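# The Working Surface

A bench top gets judged by what it is made of. For anyone who handles cloth on it, the more useful questions are what covers it, how high it stands and what is allowed to stay on it between jobs.

Folding and sorting by hand is light work, so the furniture for it tends to be an afterthought. A shop will spend 3,568 dollars on cutting equipment and put the finished pieces on an old door. The door works for a week. Then a splinter catches a thread, or a knot in the grain hides a loose pin, and the sorting slows down.

The usual remedy is a pale sheet laid over a timber top. The wood supplies stiffness and a firm edge to lean on. The sheet supplies a plain, even background. It can be lifted off, wiped and put back, and when it wears out the table underneath is still sound.
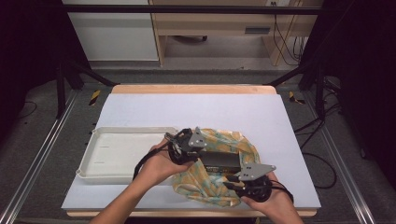
Nanley Clerness

Color matters more than most buyers expect. Patterned cotton in yellow, mint and light blue has low contrast within itself, and its outline is easy to lose on bare tan wood. On a white surface with a slight lavender cast, the hem reads clearly even when the piece is bunched up. Dark fabrics show well on almost anything. Pastels are the test.

Surface friction is the second variable. A glossy sheet lets cloth slide, so a corner pulled flat brings the opposite corner with it. A heavily textured one grips, and the wrinkles have to be lifted out one at a time. A light matte finish falls between the two — enough drag to hold a corner, not enough to fight the hand.

Trays deserve the same attention. A shallow white tray with raised edges and rounded corners keeps small items in one place without blocking the forearm. Depth is the figure to check. Walls over 3 inches high force the wrist up on every reach, and across a long shift the extra lift is felt in the shoulder. Rounded corners are easier to wipe and do not snag. Place the tray to one side, near the edge of the sheet, and leave the center for the cloth.

Framing is a matter of budget. Aluminum rail costs more than lumber but accepts brackets and bars along its length, and an overhead bar keeps fixtures off the working area. Check the bolts every 6 months.

The floor comes last and is often forgotten. Carpet is quiet and easy on the feet, though it holds lint. Short strips of black-and-yellow tape beyond the far corners make good position marks if the table has to be moved for cleaning. Replace them when the ends begin to lift.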